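Leave the Door Open: Care of the Front Loader

A front-loading washer uses little water, and some of it stays behind. It collects in the fold of the door gasket and in the sump below the drum. With the door shut, that moisture has nowhere to go, and detergent residue feeds the mildew.

The routine at the Sisholm laundry room, set up in March, is short. Empty the drum as soon as the cycle ends. Wipe the gasket, including the lower fold. Swing the door fully back and leave it there until the next load. Anything stored near the machine should stay clear of the door's arc.

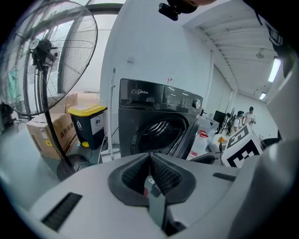
Geeta Kaushik finds that the open door does little if the detergent drawer stays shut, and she pulls hers out after every wash. Her drawer gets a rinse under the tap every 2 weeks.

Dosing matters as well. Too much detergent leaves a film that a cold cycle will not clear. Run the drum empty on the hottest setting every 7 weeks, then clean the pump filter with a shallow tray underneath. Check the feet with a level while the tray is out.

Text: Noreen Swati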